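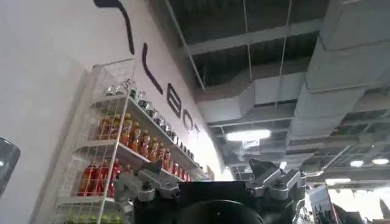 Visit notes: a morning with the shelf robot at Cunden

May 12, 2025

I have been to enough open days to know the order of events. There is a badge, there is coffee, there is a man who says "ecosystem." Cunden had all three, but they also let six of us stand next to a working machine while two people took care of it, and that was worth the parking.

The wall says LEBOT in black letters taller than most of the visitors would care to guess. The rack stands against that wall: white wire, grid side panel, small glass jars with silver lids along the top tier, then orange bottles with yellow-orange caps, then red ones packed close together, and something green at the bottom. It looks like the condiment aisle of a store that only stocks three colors and regrets the fourth.

The machine has a black body and a gripper on each side. The staff call it Trujillo. I asked why and was told it was on the paperwork when it arrived, so I stopped asking.

What they check before it moves

Wendell Delacroix looks after the hardware. He has a laminated card and a pencil on a string, and he does the whole card every morning whether or not there are guests. First he works each gripper by hand with the power off, feeling for grit in the pivots. Then a wrench on every bracket bolt. He marks the bolts with a stripe of paint across the head and onto the bracket, so one that has turned gives itself away. He let me find the loose one he had left for visitors. I found it on the second try, with hints.

The fingertips get wiped with a damp cloth. They are the part that wears, and Wendell keeps the old ones in a coffee can with the dates scratched on. Some lasted 60 days and some lasted a good deal less, and he blames the jars. Lids are slippery and glass is unforgiving, so the grip gets set a little firmer than the rubbery bits would like.

Last on the card is the wrist camera. He cleans the lens with the kind of cloth that comes with eyeglasses. A thumbprint on it once cost them most of an afternoon, and he would like it known that it was not his thumb.

Finding the shelf

Châu Sầm does the setup side. Every time the rack gets bumped, the robot has to be told where the shelf is again. She drives it up close and low, points the camera up along the tiers, and compares what comes back with the stored view. If the shelf edges don't line up she nudges the numbers until they do. On the day of our visit the rack was off by 2 millimeters. She said this in the tone other people use for a flood.

The ceiling is a nuisance too. It's an open one, dark gray, all ducts and beams, with a bright panel right in the middle. From down low the camera gets a fine view of that panel and not such a fine view of the jars. Her answer is a fixed exposure setting and a note on the light switch asking people to leave it alone. Someone has drawn a smiley face on the note. The setting has held since March.

She also keeps the log, which on the morning we came stood at 3,831 picks on the current set of gripper joints. The joints come out at whatever number makes Wendell nervous, and I could not get either of them to tell me what it is.

The part where I asked about breakage

There is a mop. I will leave it there, except to say that the red bottles are the ones Wendell brought up without being prompted.

If you go

Sign up through the Mavton front desk next door and ask for the morning slot, or you'll miss the card and get the slide show, which has 54 slides. Yolanda Lindgren runs the door and means it about closed shoes. The coffee is in the hallway on the left. The visit after ours was going over to the Grelside workshop to see a gripper taken apart on a bench, and I've put my name down for the next one of those. Wendell says to bring reading glasses for the springs.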